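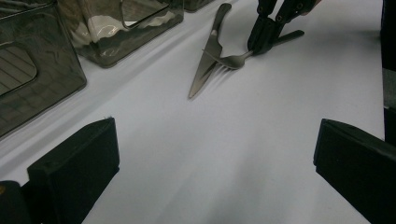 Saruneck
Member, regular in Kitchen & Table

How much should I spend on cutlery that has to last?

We've finally moved out of the share house and I'm sick of bent forks. I've got roughly $3,000 set aside for the whole kitchen, fridge included, so cutlery is a small slice of it. There's a 59-piece set from Cukero on special near me, but I've only got the two of us and the odd barbecue crowd. Do I need 59 pieces of anything? I'm also confused by the 18/10 and 18/0 numbers. I'd like something plain in colour that goes in the dishwasher. Cheers!

Fernandes
Moderator

The numbers are chromium and nickel. 18/10 holds its shine better and shrugs off rust, 18/0 is cheaper and will spot if you leave it sitting damp. Knives are usually a harder steel whatever the box says, so pull them out when the cycle ends.

I'd skip the big set - half of it will be cake forks and serving bits you never touch. Buy eight of each from a range that sells singles, so you can replace the teaspoons (mine vanish, I blame work lunches). Pick up a fork in the shop and press the neck with your thumb. If it gives, put it back. And don't let anything silver-plated touch the stainless in the basket, I ruined my nan's spoons that way.

Riteo
New member

op shop! got all ours for a few bucks, nothing matches and no one cares. spend the money on the fridge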